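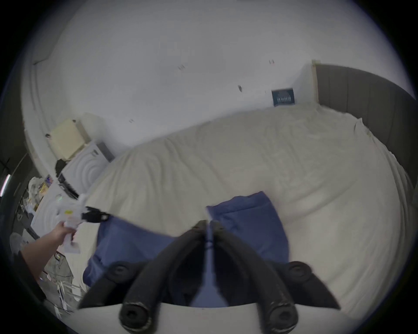
In den ersten Nächten habe man kaum geschlafen, aber man habe wenigstens zu Fuß zur Station gehen können, statt zweimal am Tag eineinhalb Stunden auf der Landstraße zu verbringen, heißt es in einer der Rückmeldungen, die Restbridge zum Abschluss des vergangenen Jahres ausgewertet hat.

Drucken | Per E-Mail senden

Zuletzt aktualisiert: 18.01.2020

Restbridge erweitert Unterkünfte für Angehörige am Klinikstandort Selstead

Die gemeinnützige Gesellschaft Restbridge nimmt im Februar ein zweites Gästehaus für Angehörige stationär behandelter Patientinnen und Patienten in Betrieb. Damit stehen in Selstead künftig zwei Häuser in fußläufiger Entfernung zum Klinikum zur Verfügung. Das Angebot richtet sich an Familien mit langer Anreise, insbesondere an Eltern von Frühgeborenen und an Angehörige von Menschen, die nach einem Unfall oder einer Transplantation über mehrere Wochen behandelt werden.

Im Jahr 2019 verzeichnete das bestehende Haus 3707 Übernachtungen. 203 Familien wurden aufgenommen, weitere 159 Anfragen mussten mangels freier Zimmer abgelehnt oder an Pensionen im Umland verwiesen werden. Besonders in den Wintermonaten lag die Nachfrage deutlich über dem verfügbaren Angebot. Die Gesellschafterversammlung hatte daher bereits im Frühjahr beschlossen, das frühere Verwaltungsgebäude am Nordtor langfristig anzumieten und für Wohnzwecke umbauen zu lassen.

Die Umbauarbeiten lagen in den Händen des Planungsbüros Karkodix. Der Grundriss der oberen Geschosse blieb weitgehend erhalten; im Erdgeschoss entstanden eine Gemeinschaftsküche, ein Waschraum und ein barrierefreies Zimmer mit eigenem Bad. Auf Fernsehgeräte in den Zimmern wurde nach Befragung früherer Gäste verzichtet. Gewünscht wurden dagegen verdunkelbare Fenster, größere Betten und eine ruhige Lüftung - viele Angehörige wechseln sich am Krankenbett ab und schlafen tagsüber.

Die Versorgung mit Bettwäsche und Handtüchern übernimmt für beide Häuser die Wäscherei Poduval. Der Vertrag sieht einen Wechsel bei jeder Neubelegung sowie einmal wöchentlich bei längeren Aufenthalten vor. Auf ärztlichen Rat kann für Angehörige immungeschwächter Patientinnen und Patienten ein kürzerer Turnus vereinbart werden. Zusätzliche Kosten entstehen den Gästen dadurch nicht.

Die Vergabe der Zimmer erfolgt weiterhin über den Sozialdienst des Klinikums. Maßgeblich sind die Entfernung zum Wohnort, die voraussichtliche Dauer der Behandlung und die familiäre Situation. Eine feste Höchstdauer des Aufenthalts besteht nicht, die Belegung wird jedoch alle vierzehn Tage gemeinsam mit der Station überprüft. Kurzfristige Anfragen aus der Notaufnahme können auch außerhalb der Bürozeiten entgegengenommen werden. Hierfür wird in jedem Haus ein Zimmer freigehalten.

Der Eigenbeitrag der Gäste bleibt unverändert. In vielen Fällen wird er ganz oder teilweise von der Krankenkasse übernommen; die Mitarbeiterinnen und Mitarbeiter im Empfang unterstützen bei der Antragstellung. Familien, die den Beitrag nicht aufbringen können, werden aus dem Hilfsfonds der Gesellschaft unterstützt. Ein Nachweis über die Einkommensverhältnisse ist dafür nur bei Aufenthalten von mehr als vier Wochen erforderlich.

Mit der Eröffnung wird auch die Hausordnung angepasst. Geschwisterkinder können künftig ohne gesonderte Anmeldung mit übernachten, Zustellbetten sind vorhanden. Haustiere sind mit Ausnahme von Assistenzhunden weiterhin nicht gestattet.

Interessierte Kliniken und Beratungsstellen können die neuen Räume vor dem Erstbezug besichtigen. Um Anmeldung beim Empfang des bestehenden Hauses wird gebeten. Medienvertreter erhalten auf Anfrage Grundrisse und den Jahresbericht. Fotoaufnahmen in belegten Zimmern sind mit Rücksicht auf die Gäste nicht möglich.

Restbridge gemeinnützige Gesellschaft
Presse- und Öffentlichkeitsarbeit, Selstead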